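Feltamano Robot Club – Frequently Asked Questions

What is Feltamano?

Feltamano is a student robotics club. We work on household manipulation, meaning arms and grippers doing ordinary kitchen jobs: opening doors, pressing buttons, moving cups and bowls from one place to another. The club is open to students on any course.

Do I need to know how to program?

No. A good part of the work is mechanical or practical, such as printing fingertips, routing cables, setting up the worktop and labelling recordings. If you want to learn to program, you will be paired with someone who already works on the control code. Most people can make small changes to it by the end of their first term.

When do you meet?

Twice a week in term time, starting at 6. One session is for building and repairs, the other for running tasks. You can come to one or both. Please tell us if you are going to miss a session you have signed up to run.

What does it cost?

Nothing for the first term. After that there is a yearly fee, which pays for filament, screws and replacement servos. Members do not have to buy tools.

What is the Koklow challenge?

Koklow is the competition we enter each February. Teams are given a list of kitchen tasks and a fixed time to attempt them. There are 100 points for each task finished without help, and fewer if a person has to step in. Last year we entered three tasks and scored 300, with the cup task, the drawer task and the microwave door all done on the first attempt.

Which gripper do you use?

Our own design, called Feltex. It has swappable fingertips, so a broken one can be changed between runs. The drawings are on the club drive – ask for access once you have joined.

What are the Pathak sheets?

Pathak is the name of our task log. Each run gets one line: who was operating, which task, the starting position and how it ended. Failed runs go in as well. There are 697 lines in it so far, and new members are expected to read through a few pages before their first run.

Where do you practise the kitchen tasks?

At a normal kitchen counter with a cooktop and a microwave on it. We keep the rest of the worktop clear between tasks so that every run begins from the same layout.

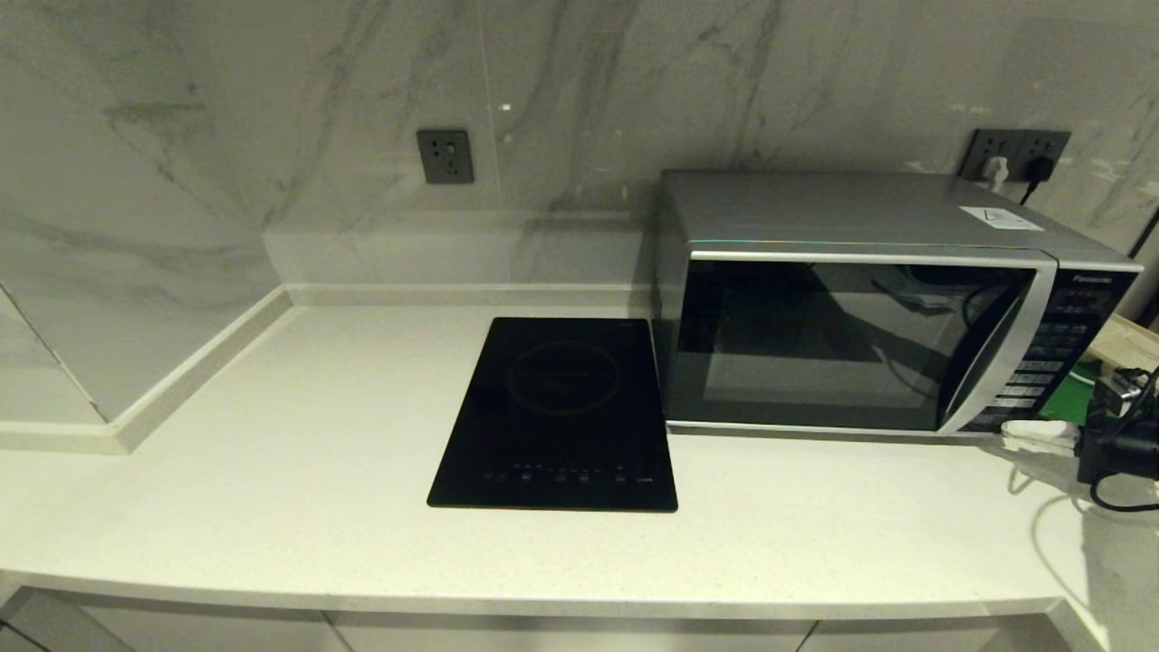 Glossy surfaces are the hardest part of working in a kitchen. Black glass doors and shiny wall panels give reflections that the vision code can mistake for objects, so we record each task under more than one lighting setting. If you are setting up a run, write the lighting in the notes column.

Can the arm use the cooktop?

Only for placing and removing pans, with the cooktop switched off. We do not heat anything during a run. The same rule applies to the microwave – door and buttons only, and the plug is pulled before any button task.

Is there any safety training?

Yes, one short session before you operate anything. You will be shown the stop button, the reach of the arm and where to stand. Long hair must be tied back.

Can I use club work for my coursework?

Usually, yes. Check with your tutor first and then speak to Nima Arabzadeh, who looks after the recordings. Other members' runs may be used if you credit them by name.

How do I join?

Come to a building session and fill in the form by the door. You can join at any point in the year, but places on the Koklow team are settled before the winter break.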